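Looking after a wooden worktop or table

Most marks on a wooden surface can be dealt with at home in an afternoon. These notes cover a table or worktop with an oiled or waxed finish. If yours is varnished or lacquered, skip the sanding and the oil and go to the part on everyday cleaning. To find out which you have, put a drop of water on a corner and leave it for a few minutes. On an oiled surface that is due for treatment the wood goes darker under the drop. On varnish it sits there and wipes off.

Everyday cleaning

Wipe with a cloth wrung out in warm water and a little washing-up liquid, then go over it with a dry one. Work along the grain. Don't leave a wet cloth lying on the wood, and don't use scouring powder or the green side of a sponge. Crumbs and grit get into joints and cracks, so run an old toothbrush along them before you wipe or you will only push the dirt further in.

Bowls, pots and vases

A bowl that lives in one place all year will leave its outline. The wood under it stays the colour it was and everything else changes with the light. Shift it along every week or so. Stoneware often has a rough ring on the bottom that scratches when the bowl is dragged, and a circle of felt or thin cork stuck on will stop that. Check the felt now and then. When it gets damp it marks the wood worse than the bowl did.

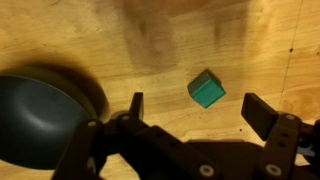
Brownish patches on pale wood are usually old water, tea, or oil that went on unevenly and was left. Clear everything off the table before you start, down to the last toy brick and pen lid, as anything left on it will end up with a tidemark round it. Look at the surface from low down with a lamp to one side. Shadows from a bowl or a window frame are easily mistaken for stains, and I have sanded a patch that had nothing wrong with it.

Try the mild things first. Rub the mark with a paste of bicarbonate of soda and water on a soft cloth, wipe it off and let it dry overnight. If it has faded, do it again. If it hasn't changed, take 240 grit paper round a cork block and sand lightly with the grain, going well past the edge of the mark so you don't make a dip. Vacuum up the dust and wipe with a barely damp cloth.

Black marks are a different matter. They come from iron, often a wet tin or a cast iron pan, and need oxalic acid. Wear gloves, open a window and follow the packet.

Oiling

Our kitchen table gets 2 thin coats every March. I use Grustorow hard oil, and a small tin does the table with plenty left over. Put it on with a lint-free cloth, wait around 49 minutes if you like my timing or whatever the tin says if you don't, and buff off everything that hasn't soaked in. Oil left standing goes tacky and picks up fluff.

Spread used cloths out flat outdoors to dry, or soak them in water before they go in the bin. Oily rags screwed up in a heap can heat up and catch fire.

Small scratches and gaps

A fine scratch will often disappear under the next coat of oil. For a deeper one, use a wax stick slightly darker than the wood. Leave narrow gaps between boards alone, as they open in winter and close again in summer.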